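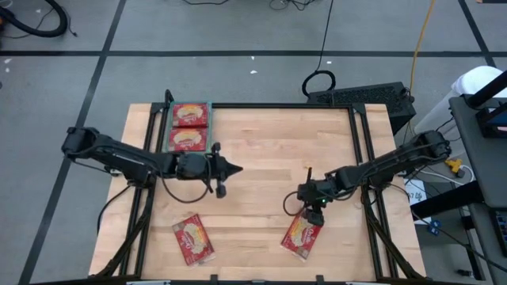
Dental Materials and Claims, Week 6: Whitening
Instructor: Mirjana Karagiannis

Read the Zelleck leaflet before class and underline every number. I found one, "up to eight shades," and no mention of which shade guide was used or who did the looking.

Peroxide does lighten teeth. That part is settled enough. What I doubt is most of what gets sold around it: the blue lamp, the charcoal, the "enamel-safe" sticker.

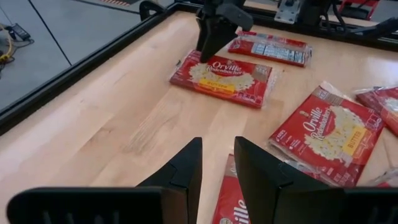 Red Orville Redenbacher's popcorn packages on a wooden tabletop.

The Florthorpe trial enrolled 142 adults and reported on 24 of them at six months. Ask where the rest went. The paper doesn't say — I looked twice. Teeth also look whiter when they dry out, so a photo taken right after an hour with the mouth propped open proves very little.

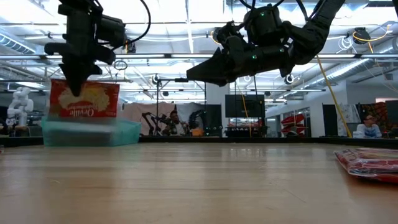

Sensitivity is the other weak spot. Adeyemi's survey had 574 replies, all by mail, and people whose teeth hurt may be more likely to write back. Or less. We can't tell from the paper.

Crowns and fillings don't bleach. Patients should hear this before they pay.

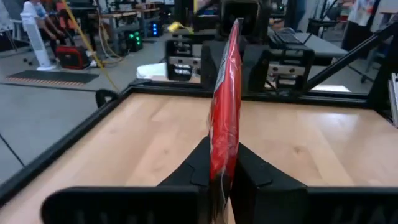 A gripper holding a shiny red package upright.

For next time: find the control group in the Korau study. Half a page, typed.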